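# Zirham two-piece dish rack, 12 months on

**Bought:** May, from Whiteley
**Used:** daily, household of two adults

The Zirham is a countertop drying rack with a separate drip tray. The rack lifts out of the tray, and the tray drains through a spout on one short side. There are no moving parts. It replaced an Ernham folding rack that had rusted at the welds.

Assembly consists of pressing four rubber feet onto the frame and setting the frame in the tray. The feet are a firm push fit and have stayed on, although one needed reseating after a trip through the dishwasher.

The plate slots are the strongest part of the design. Spacing is wide enough for shallow bowls as well as dinner plates, and the wires lean back far enough that a plate doesn't tip forward when its neighbour is removed. Very large plates touch the tray wall and have to go at the end. Mugs are less well served. The flat section holds them upside down, but the wires there run in one direction only and a narrow espresso cup will sit crooked.
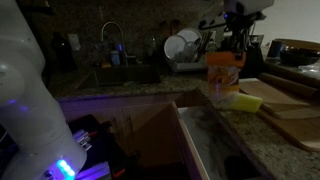 Drainage depends almost entirely on where the rack goes. The tray has a slight fall toward the spout, and on a level counter that fall is enough, provided the spout overhangs the sink by at least a finger's width. Set back further, it sends water along the underside of the lip and onto the counter. Ours goes to the right of the sink, with the spout on that side. On speckled granite a thin film of water is hard to spot, so check with a dry hand under the lip for the first few days. A tall gooseneck faucet helps as well, as the tray can be rinsed under it without first being tilted.

Containers with lids are the awkward case in any rack of this type. Clear plastic tubs are light enough to be knocked over by a plate going in beside them, and they hold water in the rim long after the rest of the load is dry. I stand them on edge in the last two slots and dry the lids by hand.

Cleaning the tray takes a sponge and ordinary dish soap. Our water is hard, and scale builds up in the spout first. Diluted vinegar left in for an hour clears it. The coating on the frame shows two small chips, both at the corners, with no rust so far.

I also tried the Lindness rack, which has a swivelling spout and a better cutlery cup. Its tray is flat, though, and water pooled at the back – enough to need tipping out each evening. The Zirham's cutlery cup has drain holes that are too small, and I enlarged mine with a drill.

**Good:** plate spacing, tray fall, solid feet
**Less good:** mug section, cutlery cup, narrow spout
**Would buy again:** yes, for a counter with room directly beside the sink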